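I nearly walked straight past Bermont. The door is painted the same grey as the wall on either side of it, and the sign is about as big as a paperback. Once you're in, though, it's lovely – all sawdust and strong coffee – and the woman who runs the place had a stool pulled out for me before I'd got my coat off.

She has been making small cabinets for 14 years. Before that she fitted kitchens, and she doesn't miss it. "I spent my whole life on my knees under other people's sinks," she told me. "Now the whole job fits on a table and I can turn it round when I want the other side."

The piece I'd come to ask about is the Palari, a bedside cabinet that sells for £389 and has a waiting list of 9 weeks. I own a Bellini, its older and slightly taller sister, so I'm hardly neutral! Mine holds my glasses, two library books and far too many hair ties.

I asked her what people get wrong when they buy a bedside cabinet, and she laughed. "They measure the floor and forget the bed. Then they put it next to the mattress and they're reaching up for a cup of tea."

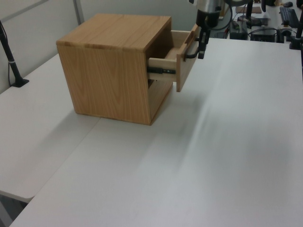

Drawers are what she really likes to talk about, and I could have listened all afternoon. She'll happily open and shut one while she's chatting, the way other people click a pen. I wondered whether she was a purist about the runners, but no. On a little oak-coloured cabinet like this one there's a black metal slide under the side of the drawer, and she's quite happy for you to see it. "My old boss would have had a fit," she said. "Wood on wood or nothing, with him. But come August his drawers all stuck, and I was the one who had to go round with a candle stub." She likes the inside of a drawer kept pale, too, so you can find a dropped earring.

The open space underneath gets her going as well. Customers keep asking for 2 drawers and she keeps talking them out of it. "Where's your book going to go? You'll only put it on the floor."

Next up is the Rultetti, a wider one meant for hallways. She wouldn't let me see the drawings, but she did let me finish the biscuits, and I've put my name down for one anyway.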